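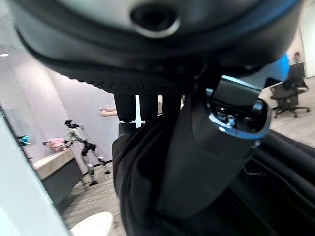 Household Textiles, Evening Course
Notes for Session 4: Washing, Drying and Putting Away
Tutor: Floarea Ursu

Welcome back, everybody, and thank you for all the samples you brought in last time (I have kept the labels with them, so do collect yours before you go home). Tonight we leave weaving behind for a while and talk about what happens to cloth once it is living in a house, being spilt on and sat on and forgotten at the bottom of the pile.

We begin with fibre, as we nearly always do. Cotton and linen are both plant fibres and both stand up well to washing, even fairly warm washing. Wool is a different creature. Its fibres have tiny scales, and heat, water and rubbing together make those scales lock, and that locking is what we call felting. Once a jumper has felted there is no real way back, though you may get a rather nice tea cosy out of it.

Have another look at your handout from Session 2 if the difference between shrinking and felting is still hazy - plenty of people mix them up, and I did myself for years. Cotton shrinks mostly by relaxing: the yarns were stretched when the cloth was made, and washing lets them go back. Felting is the fibres themselves tangling.

On temperature, I use 60 degrees for white cotton towels and sheets, and much cooler for anything dyed that I am fond of. Deep colours such as teal, navy and red should go in by themselves the first few times. Try the damp white hanky test on a hidden seam first. If colour comes off on the hanky, wash it alone.

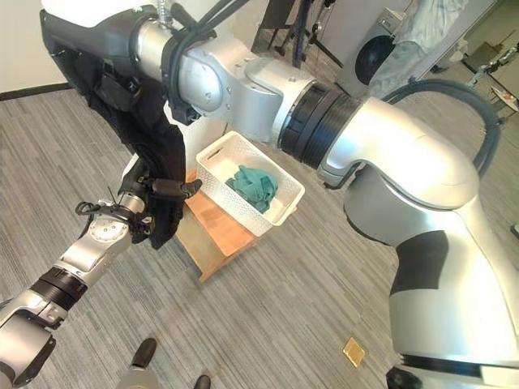 Page 633

(The page numbers follow on from the Moffat course reader, so please don't worry that you have lost six hundred pages.)

Drying gets less attention than it deserves. Give each piece a good shake before you hang it, pull the seams straight with your fingers, and leave a little air between things. Knitted pieces are best laid flat on a towel. Linen likes to be ironed while it is still slightly damp, and you will save yourself a great deal of grumbling if you catch it at that stage.

For next time: bring one piece of cloth from home that has washed badly, and write a few lines on its fibre, its weave and what you think went wrong. Up to 1025 words is plenty, and half a page is perfectly welcome too. We shall start with Imar's chapter on stains, so read as far as the part on grease.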